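声明：本页作者与 Zilleck 公司没有任何关系，机器是自己花钱买的，文中的做法照着做出了问题请自行负责。

Zilleck 二手塔式服务器使用评测

这台机器我是从 Gistier 上收来的，卖家在法国，叫 Timothée Vasseur，原本放在一家小印刷厂里跑排版文件的存储。成交以后他把原装钥匙、两本纸质手册和一张系统安装盘一起寄了过来。手册是法文的，好在接口图和跳线表不用翻译也能看懂。

先说外观和体积。机箱比普通台式机深得多，前面板有一道带锁的门，门后是硬盘托架和光驱。全钢结构，一个人搬很吃力，建议两个人抬。底部四个轮子有一个已经发硬，转不动，我拆下来上了点油，好了一些，但在地砖上推还是会响。

通电自检时间很长，从按下电源到出现引导提示要等两分多钟。第一次开机我以为主板坏了，其实它是在逐条检查内存。这一步可以在固件设置里改成快速检查，菜单位置在第二页最下面，手册里写的是第一页，写错了。

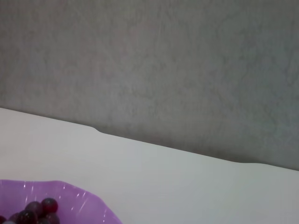 灰墙与白色桌面

硬盘托架一共 11 个，我只插了一部分。托架是专用的，普通盘要先拧到金属滑轨上才能推进去。滑轨缺了几根，后来在 Ekley 的配件店补齐，价格不便宜，运费比滑轨本身还贵。如果你也打算收这种机器，下单之前一定问清楚托架和滑轨全不全，钥匙在不在。没有钥匙的话前门打不开，只能从侧面拆，很麻烦。

阵列卡是 Dimitrov 的，带一块缓存电池。电池早就没电了，开机时会报一个警告，按任意键可以跳过。不换电池也能用，只是写缓存会被强制关闭，写入速度明显下降。我用一个大文件来回拷贝试过，换电池之前写入速度只有 20 MB/s，换完以后到了 30 MB/s。读取没有变化。按现在的标准这两个数字都不算快，拿来做备份够用。

操作系统我先装了随机附带的那张盘，能装上，但自带的浏览器什么网页都打不开，证书全部过期，时间也要手动校正。后来换成了一个比较旧的 BSD 版本，网卡和阵列卡都能认，声卡认不出来，我没有再去折腾。安装时要注意，引导分区必须放在第一块盘上，放在阵列里固件找不到。另外串口控制台默认是开着的，如果接了显示器却没有画面，先检查后面板的跳线是不是拨在串口那一侧。这个问题我查了一个晚上。

噪音方面，机箱里有三个大风扇，电源里还有一个小的。大风扇声音低沉，隔一个房间基本听不见，小风扇声音尖，放在书房里受不了。我试过给小风扇串一个电阻降速，结果电源温度报警，只好改回来。现在机器放在储藏间，门关着，网线从门缝走。夏天储藏间比较闷，我会把门开一条缝。

耗电比我预想的高，空闲时也不低，所以我没有让它全天开机，只在每周备份的时候打开，跑完自动关机。远程开机功能有，但只认原装网卡，插在扩展槽上的网卡不行。

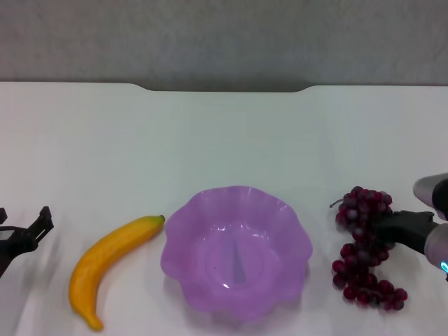
里昂，11/24/20

用了一个多月，补充几点。

十月份装好以后一共出过两次问题。第一次是一块盘掉线，拔出来重新插好就恢复了，阵列重建用了一夜，数据没有丢。第二次是固件里的时间又回到了出厂值，换了主板上的纽扣电池以后再没出现过。纽扣电池在第一条扩展槽下面，要先把扩展卡拔掉才够得着，换之前把固件里的设置抄下来，换完全部要重新填一遍。

有读者来信问内存能不能用普通的。不能，必须用带校验的，而且要成对插，颜色相同的两个槽算一对。我用普通条试过，机器不报错也不启动，前面板的黄灯一直亮着。还有人问能不能换成现在的电源，接口不一样，线序也不一样，我没有换过，不敢乱说。

优点：做工扎实，扩展槽多，硬盘可以在开机状态下更换，手册除了个别页码写错以外很详细。

缺点：重，吵，自检慢，配件要靠运气，前面板的液晶屏只能显示一行字，斜着看就看不清。

如果只是想要一台家用备份机，买个现成的小盒子更省事，也更省电。如果你喜欢这类老机器，家里又有一间能关门的屋子，它的价钱还算合适。我这台会继续用下去，接下来准备把剩下的托架装满，再找一块同型号的阵列卡留作备件。手里有 Dimitrov 旧卡想出的朋友可以给我写信，请注明固件版本，太旧的那一版认不了大盘。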